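Open Day at the Prenilero Button Works

I have now been to the Prenilero button works twice, the first time by accident, having followed a sign for parking. The second visit was on purpose, for the August open day, when they let the public upstairs and sell seconds by the scoop.

Doors opened at 10, and by five past there was a line for the coffee and none for the buttons. Admission is free. The guidebook is not, and it is thirty-three pages long, of which I would recommend the map.

Our tour was led by Hanan Sleiman, who runs the dye room and has clearly been asked before whether she ever gets tired of buttons. She walked us through the blanking floor at a good clip, shouting over machines that had been switched on for our benefit. Blanks come off the sheet looking like cough drops. They then spend a night in a tumbling drum with wooden pegs and pumice, and come out looking like cough drops somebody has already had a go at. A man in our group wanted to know if you could put rocks in there. You could, Hanan said, once.

The dye room is the part worth the trip. There are 95 shades on the wall card, and a good many of them are navy. I was assured they differ. The company's biggest customer is Norðdahl, a maker of heavy coats, which sends back anything a hair too green, and the returns are what fill the scoop bins downstairs. If you have ever wanted two pounds of slightly green navy buttons, the price is five dollars and there is no limit per household.

Lunch was in the canteen, where the soup was also navy adjacent.

After that came the talk on holes. I had assumed there was nothing to say about the holes in a button, and Annick Desjardins, who has set up drills at Prenilero most of her working life, had forty minutes of slides prepared to correct me. 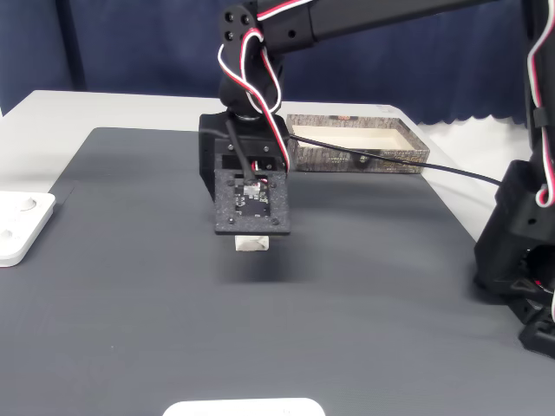 Four holes beat two, in her view, on anything you plan to wear outdoors, and they should sit in a true square so the thread pulls evenly from each. Two is for shirts and people in a hurry. I went in without an opinion and came out unable to stop checking. Even the rounded black joint on the robotic arm has its four bolt holes set out in a square, just as she would want, and I caught myself wondering what weight of thread they would take. Then there is the matter of crossing the stitches or running them parallel, on which Annick takes questions but not suggestions.

The gift shop is by the exit and can't be avoided. It stocks button cards, button earrings and a tea towel from Lotum printed with a diagram of a toggle. I bought the tea towel. I also bought a scoop, despite owning no coat that needs one, and had a long talk with the cashier about whether mine were more of a teal.

Parking is behind the boiler house. Bring cash for the bins, and wear shoes you don't mind getting pumice in.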